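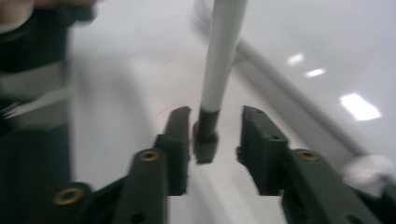
# Chapter 4: Friction and Grip

Push a heavy book across a table and it slows down as soon as you let go. Push the same book across a sheet of ice and it travels much further. The book has not changed, and neither has your push. What has changed is the force between the two surfaces, and that force is called **friction**.

By the end of this chapter you should be able to:

- explain what friction is and which way it acts
- tell static friction from sliding friction
- work out the largest friction force between two dry surfaces
- describe what a lubricant does

You will need the work on forces from Chapter 3, in particular the idea of balanced forces on an object at rest.

## 4.1 Where friction comes from

Even a polished surface is uneven when seen under a strong microscope. When two surfaces are placed together they touch only at their highest points, and the true area of contact is much smaller than it looks. At these points the materials press hard against each other and may stick. To slide one surface over the other, the points of contact have to be broken or bent, and this takes a force.

Friction always acts along the surfaces, in the direction that opposes sliding. If a crate is pulled to the left across a floor, the friction on the crate acts to the right.

## 4.2 Static and sliding friction

A crate weighing 700 newtons stands on the loading floor of a warehouse in Bitance. A worker pushes it gently and it stays where it is. The friction on the crate is then exactly equal to the push. The worker pushes harder, and the friction grows to match. This is **static friction**.

There is a limit to how large static friction can be. Once the push goes past it, the crate starts to move and **sliding friction** takes over. Sliding friction is usually a little smaller than the greatest static friction. You may have noticed this when moving furniture: the first shove is the hardest.

The limit depends on two things:

1. how rough or sticky the pair of surfaces is
2. how hard the surfaces are pressed together

The second of these explains how we hold things. When you lift a glass by its sides, your fingers push inwards and friction acts upwards on the glass. Grip too lightly and the limit is lower than the weight, so the glass slips.

> **Try this.** Lay a ruler flat on a desk and pull it slowly with an elastic band. Note how far the band stretches just before the ruler moves, and again while it is sliding. Repeat with a book on top of the ruler.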